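Keltadard Household Textiles Program
Progress report to the Mowat Fund, Stage 2
Prepared by Iona Swanson, Famon
25 April 2024

1. Status

Stage 2 covers the furnishing of the mock bedroom and the first block of bed-stripping and bed-making work. Furnishing was finished in March. The work block is in progress and remains within the approved budget.

2. Work completed

The bed and wardrobe are in their final positions. Curtains have been hung on the window side. Floor clearance between the bed and the opposite side of the room was remeasured after the washing machine went in, and the layout drawing has been reissued to Wimov.

Linen handling has been logged for 19 sessions. Each session covers removal of the fitted sheet, transfer to the laundry basket, and refitting. The log records elapsed time, corner retention and surface creasing. Corner retention is scored by hand against the Wimov sheet, version 9.

3. Observations

Corners hold better when the two far corners are seated first. Creasing after refitting is concentrated in the middle of the mattress and is reduced by a second pass from the centre outward. The side panel is prone to sagging where the hem has not been pulled fully under. Laundering has had no measurable effect on fit to date, although more than 400 wash cycles would be needed to match the service life assumed in the proposal.

Colour was standardized on grey to keep crease scoring consistent. The earlier white sets have been withdrawn.

4. Room and linen condition 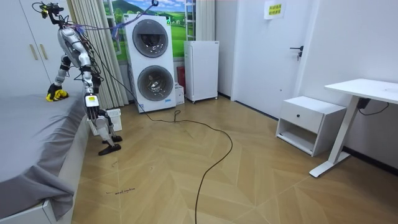
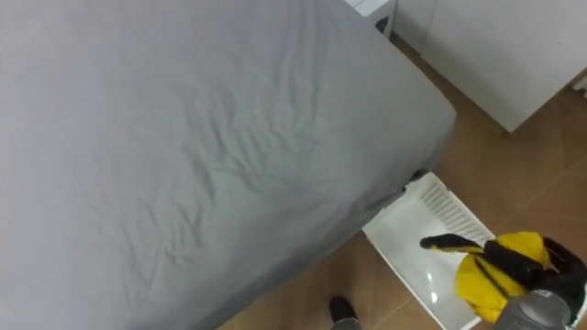

Mock bedroom, grey fitted sheet on the bed.

5. Variances

Delivery of the spare fitted sheets is late. The supplier has given no revised date and the existing sets are being rotated in the meantime. No change to the Stage 2 completion date is requested.

6. Next period

Complete the remaining sessions. Begin duvet cover work once the crease scores have been reconciled with Wimov. Submit the Stage 2 cost statement with receipts for linen and curtain track.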